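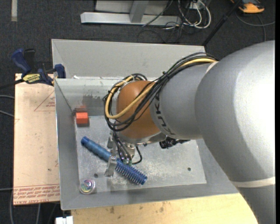
통 정리, 물건 정리 갤러리
2020년 5월 25일 올림

창고 물건들. 순서 엉망임. 설명은 한두 줄씩만 달고 나중에 시간 나면 고칠게요 (아마 안 고침).
Achterberg 건물 204호에서 253호로 옮기기 전에 한번 싹 꺼내서 나누는 중. 잡동사니가 생각보다 많다. 버릴 것, 둘 것, 모르겠는 것. 모르겠는 게 제일 많음.
이름은 우리끼리 부르는 대로 적었어요. 정식 명칭 아는 분은 댓글로.

파란 브러시
회색 금속 통 바닥에 비스듬히. 손잡이는 밝은 쪽 파랑, 솔 있는 쪽은 더 진한 파랑. 끝은 둥글고 색이 좀 더 어둡다.
손잡이에 얕은 골이 있음. 솔 부분은 짧은 돌기가 줄 맞춰서 나 있고. 머리빗이라는 사람도 있고 청소솔이라는 사람도 있는데 일단 "브러시"로 통일.

주황빨강 블록
같은 통 뒤쪽 왼편 구석. 작아서 놓치기 쉬움. 윗면이 밝고 앞 모서리 쪽이 어둡다.
블록 모아두는 상자로 갈 예정. 짝 맞는 거 있으면 알려주세요.

회색 통
네모난 금속 통. 뚜껑 찾는 분 계시던데 원래 없는 걸로 알고 있음. 라벨은 아직. 안에 물건 든 채로 쌓지 말아주세요.
새 방에서는 맨 아랫칸에 넣기로 했어요. 윗칸에 두면 꺼내다 발등 찍음 (경험담)

손잡이 달린 것들
솔, 주걱, 국자, 먼지털이. 길이대로 나누다가 포기하고 그냥 쓰임새대로 나눔.
주걱이 왜 이렇게 많은지는 Rochelle Rosenthal 님한테 물어보셔요. 본인은 모른다고 함.

집게랑 클립
큰 거는 통으로, 작은 거는 지퍼백으로. 스프링 나간 건 바로 버렸어요. 아까워도 버림.
지퍼백에 날짜 쓰지 말고 내용물을 써주세요. 날짜만 적힌 봉투 열어보느라 반나절 갔음.

컵 종류
손잡이 깨진 것 빼고 다 둠. 포개지는 것끼리 포개놨는데 Saslow에서 받아온 건 안 포개져서 따로.
신문지로 싸다가 중간에 신문지 떨어짐. 나머지는 수건으로 쌌어요, 수건 찾는 분들 참고.

끈, 고무줄, 테이프
엉킨 끈은 풀다가 잘랐습니다. 죄송. 테이프는 끝 접어서 보관 부탁드려요 제발
고무줄은 오래된 거 당기니까 바로 끊어짐. 새로 한 봉 사야 됨.

모르겠는 것 상자
플라스틱 조각, 나사, 어디서 빠졌는지 모를 뚜껑. Guris 쪽 물건이 섞인 것 같기도 하고.
6월까지 복도에 둘게요. 그 뒤로는 버립니다. 진짜로 버려요.

브러시 칸
파란 거랑 나머지 솔들 같이 넣을 칸. 솔이 눌리면 모양 망가지니까 한 겹으로만.
손잡이 방향 맞춰서 넣어주시면 감사. 안 맞춰도 뭐라 안 함.. 조금 함.

목록
지금까지 적은 게 약 104개. 브러시랑 블록도 들어가 있음. 컵은 아직 안 적었어요. 엑셀 파일은 공용 폴더에, 파일 이름에 "최종" 들어간 게 두 개인데 나중에 수정한 쪽이 맞음.
오타 많습니다. 고쳐주실 분은 그냥 고쳐주세요. 안 물어봐도 되요.

빌려간 것
Cultham 팀에서 가져간 바구니 4개 돌려주세요. 급한 건 아닌데 이사 전에는 있어야 함.
바구니 안에 들어있던 수세미는 그냥 가지셔도 됩니다.

새 방 선반
253호 선반은 깊이가 얕아서 회색 통을 가로로 놓아야 들어가요. 줄자로 재봤음. 세로로 넣으면 앞으로 튀어나와서 지나다니다 무릎 박습니다.
콘센트 앞은 비워주세요. 지난번 방처럼 상자로 막아놓으면 또 다 꺼내야 됨.

손 남는 분
컵 싸는 거랑 지퍼백 라벨 쓰는 거 남았어요. 펜은 굵은 걸로, 얇은 펜은 비닐에 잘 안 써짐.
점심 먹고 이어서 함. 사진 추가는 옮기고 나서 이 페이지 밑에다 붙일게요.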